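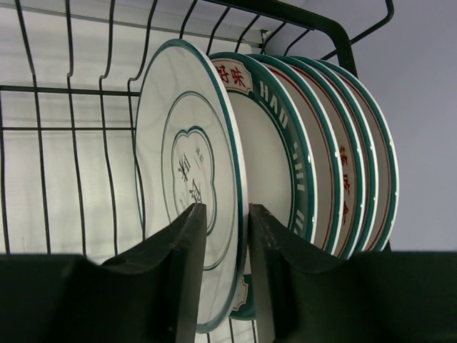

Six plates upright in the black wire rack. Front plate has the thin green rim, second has the wide green band.

Plates in wire rack lean forward and touch each other. Wrong slot pitch or wrong loading?

Posted in Kitchen > Dishwashing and drying
Nov 23, 2025

kettlerow

I have a black wire dish rack that sits on the counter to the left of the sink. It came with the apartment and has no maker's mark that I can find. I load plates upright, one per slot, all facing the same way.

The plates are a mixed set. One is white with a thin green rim and a green medallion in the center with Chinese characters in it. Another has a broad green band with the characters 好味 in red on a cream patch and white capital letters running around the rim. The decoration is relevant only because I want to keep it. The medallion print on the first one looks slightly faded to me and I would like to know if contact in the rack can do that.

The problem is the lean. The front plate tilts, and the ones behind it do not all sit at the same angle. Where two plates touch, a crescent of water stays trapped between them and is still there the next morning. I get a chalky line along that crescent when it finally dries. Leaving every other slot empty fixes it but then I can't fit a full wash.

Things I have tried so far:

Turning all the plates to face the other way. Slightly better, same crescent.

Putting the widest plate at the back. No change.

Bending one of the wire dividers by hand. It sprang back.

I have been looking at the Hindby rack and the Busska rack as replacements. The Hindby is sold as a plate rack and the Busska as a general rack with a cup rail. Neither listing gives the slot spacing. Does anybody own one and have a ruler?

Baptiste Hoarau

Measure your own rack before buying another one. Two dimensions matter, and slot spacing is only the first.

Slot pitch is the distance from the center of one divider to the center of the next. The plate needs its own thickness at the foot ring plus enough clearance to lean without reaching its neighbor. Plates with a deep well or a raised rim need more pitch than flat ones, and in a mixed set the deepest plate decides it.

The second dimension is divider height. A plate in a wire rack is held at the bottom edge and again wherever it rests against the divider. If the divider is short relative to the plate, a small amount of play at the bottom becomes a large displacement at the top rim. Doubling the divider height with the same play cuts the lean angle approximately in half. This is why a rack that holds saucers perfectly well can let dinner plates fall into each other.

To check which one you have, load a single plate and push the top rim forward and back. If it travels further than the gap to the next plate, you will get contact no matter how carefully you load.

Loading order for a mixed set in a fixed rack:

Sort by depth first, diameter second. Deep plates go together at one end.

Face them all the same way, with the eating surface toward the low side of the lean. The foot ring then clears the face of the next plate more often than it touches.

Start at the end the plates lean toward, so that each plate you add settles against its divider and not against the plate before it.

Leave an empty slot only where the depth changes. One gap there does more than alternating gaps along the whole row.

On the chalky line: that is mineral left by evaporating water. White vinegar diluted with the same amount of water removes it from glazed ceramic. Wipe, wait two minutes, rinse. Keep vinegar off any metallic trim.

On the fading: I can't tell you from here. If the print is under the glaze, a rack will not touch it. If it is over the glaze, it can wear from scouring pads, strong detergent, or the unglazed foot ring of the plate next to it rubbing as you load. Run a fingernail across the edge of the medallion. If you feel a step, treat it as on-glaze decoration and avoid foot ring contact.

I have the Hindby. I have not measured the pitch, and I won't guess. The dividers are taller than on my previous rack and dinner plates stand close to vertical in it.

sudsandsons

just get the busska, its fine. mine has been on the counter since May and the plates dry ok. also you can dry them with a towel

Urkdale

Busska owner as well. The post above is correct that plates dry in it, but the dividers are short. Mine are all flat plates from one set, so contact is not an issue. With mixed depths I would expect what you have now.

For the existing rack, there is a cheap fix. Aigner sells slit silicone tubing that presses onto wire. Fit a short piece over the top of each divider on the side the plate rests against. It takes up the play at the upper contact point, where it has the most effect on the angle. I did this on an older rack and it stopped the rims meeting. Check the wire diameter first; the tubing comes in 2 sizes and the larger one slides off thin wire.

Take the tubing off and wash it regularly, as water sits inside the slit. On coated racks look at the wire ends at the same time. If the coating has split there, rust will follow and will mark the foot rings.

kettlerow

Did the push test. Top rim travels well past the next plate, so it is divider height. There is a step at the edge of the medallion on the thin-rimmed plate, and none that I can feel on the banded one. I have moved the thin-rimmed plate so there is a gap behind it. Tubing ordered in the small size.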